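Teaching by demonstration for PC strip-down, worth it or not?

plavesc_tim
Feb 3, 2024
We take in old office desktops at Plavescombe and pull them apart for parts. My manager has come back from a talk convinced we can teach an arm to do it by having one of us drive it with a hand controller. You do the job enough times, it learns, you go home. The quote from Brodura mentions 70 demonstrations per task. Has anyone here done this for real? I've read the brochure, I don't need the brochure again.

Aušra Kütt
Done it for real, yes. First question is what they mean by a task. If "task" is "remove memory", 70 might get you something on one model of case, in one position, with the lid already off. If "task" is "strip a PC", forget it.

rivet_counter
Bit harsh. We had ours picking out drive caddies after 27 goes. It isn't magic but it isn't a con either.

Aušra Kütt
27 goes on how many different machines?

rivet_counter
One type. But we had a pallet of them.

Aušra Kütt
Well then.

hurnville_bench
I've spent a fair bit of time on the controller end of one of these at Hurnville, so I'll stick my oar in. The driving is the part the sales people skip. You've got no feeling in your fingers. When I pull a stick of memory by hand I push the clips back with my thumbs and I know they've let go. With the controller I'm judging it by eye, and half the time the wrist is in the way of the thing I'm trying to look at. My early demos were rubbish: stop, back off, come in again, twist a bit, stop. All of that gets recorded, and if you don't throw it out the arm learns to dither exactly like you do.

We work on Dells mostly, tower on its side, panel swung off and laid flat. The memory is the bit I'd warn you about, as the slots sit right by the CPU socket and the gripper has to come down between everything else.
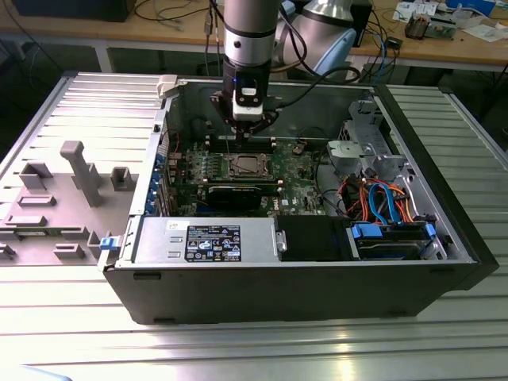
Laimutė Jankauskaitė
But you'd have the same trouble programming it the old way, surely? Someone still has to work out how to get fingers in there. I'd sooner show it badly a few dozen times than type in waypoints for a fortnight and have the lot go wrong when a case is sitting a bit crooked.

hurnville_bench
Fair, up to a point. I've done waypoints and I hated it. What I don't accept is that showing it means you're finished sooner. We spent longer going through recordings deciding which to keep than we did making them.

Aušra Kütt
And with waypoints, when it misses, you can find out why. With a learned one you shrug and record some more.

Laimutė Jankauskaitė
That's a bit unfair. You look at where it misses and record more of that. It's dull but it's hardly shrugging.

plavesc_tim
This is useful, thanks. How long does a person take to get decent on the controller? The quote has one training day in it.

hurnville_bench
One day and you'll stop bumping into the case. I wouldn't have kept anything I recorded before June and I started in spring. Some people pick it up quicker. Ask for gravity-assisted hand guiding as well if they do it, where you hold the arm itself. Much nicer for the big moves, not so good when your own hand is blocking the view.

altintas_fan
Altıntaş do a rig with a matching small arm you hold, and the big one copies it. Far better than a joystick.

rivet_counter
Better, and still no feeling in the fingers unless you pay for it.

Aušra Kütt
Tim, get them to do it on 8 of your own machines, picked by you, mixed models, before anybody signs. If they say they need 1000 demos first, at least you've had a straight answer out of them.

plavesc_tim
Asked. They want to send a video instead.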